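Drivitz (workshop robot)
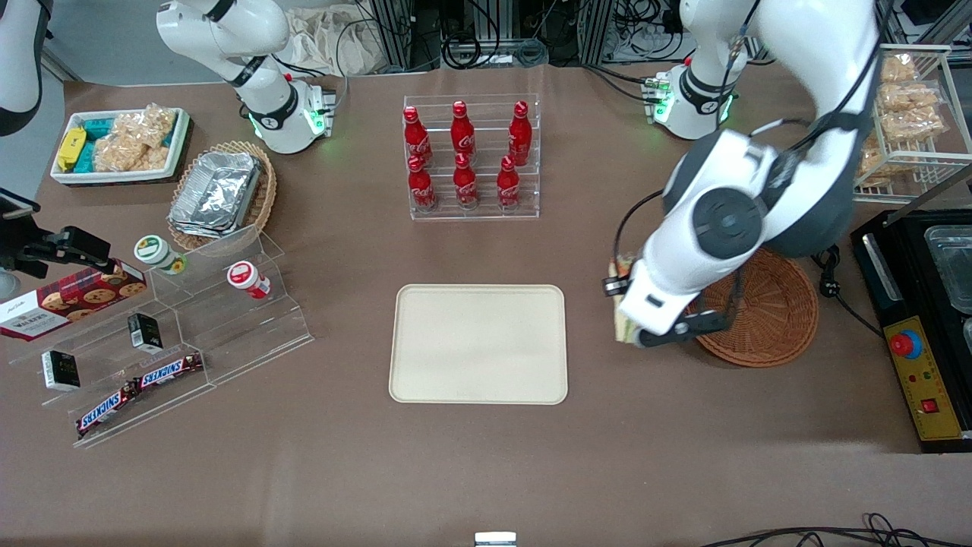 Drivitz at the snack table, left gripper holding a small packaged item beside a wicker basket.

Drivitz is a two-armed table robot built in the Whitfield shared workshop by Ya-wen Wei and Leandro Figueroa. Started in July, still being changed. Purpose: picking snacks and drinks from racks and trays, placing them in a basket.

Build

Two white jointed arms, bought used. Status lights show green. Wiring by Figueroa — redone twice, and loose cables on the table are a known problem. Control code is 3000 lines, most of it grip timing.

Stock

Soda bottles on a clear stepped rack, candy bars, cookies, bagged snacks. Foil food containers kept in a seperate basket. Bags are the hardest to grip, according to Wei's build notes.

Testing

Log lists 158 picks, 19 drops. Jars not yet tryed. Second gripper design by Nneka Afolabi, unfinished.

See also: Ganusen, Planetti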